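**Updated 8th December**

This blog has for some years been maintained as a record of household administration, and the present entry concerns the small articles that accumulate near a front door. Readers who followed the April entry on luggage storage will recall that the matter of locks and keys was deferred at that time. It is taken up again now, as preparations for the winter visit to Volodden are under way and the contents of the entryway drawer have become relevant once more.

## Background

The drawer in question belongs to a narrow cabinet purchased when the household moved to its current address. The cabinet was intended for outgoing mail. Over time it came to receive everything a person carries in a coat pocket and does not wish to carry any further: receipts, batteries of uncertain charge, foreign coins, keys, and the hardware associated with suitcases. My sister, Freya Heywood, stayed with us for a week in the fall and was unable to locate the spare key to the side door. Her written note on the subject was courteous and has been retained.

It was therefore resolved that the drawer would be emptied in full and that each article would be returned to it only after its purpose had been established. Two evenings were set aside for this work. The first was sufficient for the paper. The second was given over to the metal.

## Procedure

The contents were moved to the gray table, which offers a clear surface and adequate light, and were handled in groups. Paper was dealt with first. Expired warranties were recycled, including the one for the Flakton kettle, which left this household before the warranty did. Current warranties were placed in the blue folder in the study.

Coins were transferred to a jar. Batteries were tested and the depleted ones set aside for the collection point at the Kassa store, where the bin stands to the left of the service desk. Rubber bands were kept if they stretched without cracking. Pens were tested on the back of an envelope.

Locks and keys were left to the end, as they required the most thought. A lock without a key occupies space and serves no function, and a key without a known lock is in much the same position, although it is considerably harder to part with. The umbrella was also considered at this stage. It does not live in the drawer, but it is subject to the same policy as the other articles needed on leaving the house.

The group under review included a pair of brass padlocks, a small red travel lock with its thin cable, and two black-headed keys together with a tag marked KAWAI. The cable of the travel lock has a tendency to catch on the shackles of heavier locks, and it is recommended that the two types be stored apart.

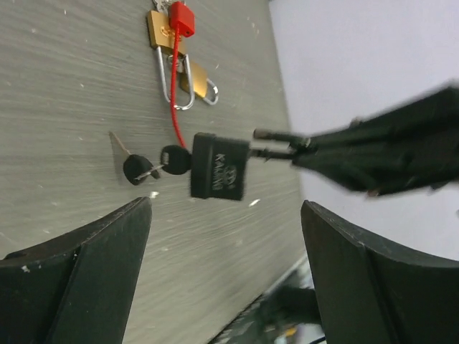
## Decisions Regarding the Locks

The brass padlocks will be retained. One is assigned to the storage unit in the basement and the other to the garden shed, whose present combination lock has become difficult to operate in cold weather. The larger of the pair is the more suitable for the shed, where the hasp is thick. Keys for both will be labeled with paper tags in ink and stored on separate hooks.

The red travel lock is assigned to the carry-on suitcase. A cable lock is well suited to zipper pulls that do not line up exactly, as is the case with our Travia bag, and a bright color makes it easy to find at the bottom of a pocket. It will be kept inside the suitcase between trips. This was also the recommendation made in April, and it was not followed.

Three other locks from the drawer were discarded. These had no keys, and no member of the household could recall them.

## Decisions Regarding the Keys

Keys were tried in every door of the house, in the mailbox, in the bicycle locks, and in the filing cabinet. The process is tedious but can be completed in under an hour if one person walks the house while another keeps the list. Where a key opened something, that fact was written down at once. Memory was not relied upon, having been the cause of the original difficulty.

The spare key to the side door was found. It had been in an envelope marked "Misc." and has been mailed to Freya with a short letter of acknowledgment.

Four keys remain unidentified. They have been placed in a small tin with a slip of paper giving the date by which they will be reviewed. If no lock has come forward by next April, they will be taken to the metal recycling point. I should note that my husband does not fully support this policy and has asked that his reservations be entered here.

## Decisions Regarding the Umbrella

The black umbrella will be hung from the hook beside the door and will not be placed on the radiator, on the bench, or in the car. Members of the household who take the umbrella to work are requested to bring it home on the same day. A second umbrella may be purchased if this proves unworkable.

## Current Arrangement of the Drawer

The drawer now contains the following:

- Stamps and plain envelopes
- One pen, tested
- The flashlight
- The tin of unidentified keys
- The list showing which key opens which lock

A second copy of the list is kept in the blue folder. The drawer closes without assistance, and the mail, for which the cabinet was bought, is once again placed on top of it.

## Matters Outstanding

The suitcase for Volodden has not yet been packed. The hooks for the padlock keys have been ordered but not received, and the keys are in the meantime in a saucer on the windowsill. The garden shed remains on its combination lock until someone is prepared to go out with a can of lubricant.

Correspondence received about the previous entry asked whether shoe storage would be addressed in the same manner. It will be considered in the new year, after the boots have been moved off the stairs.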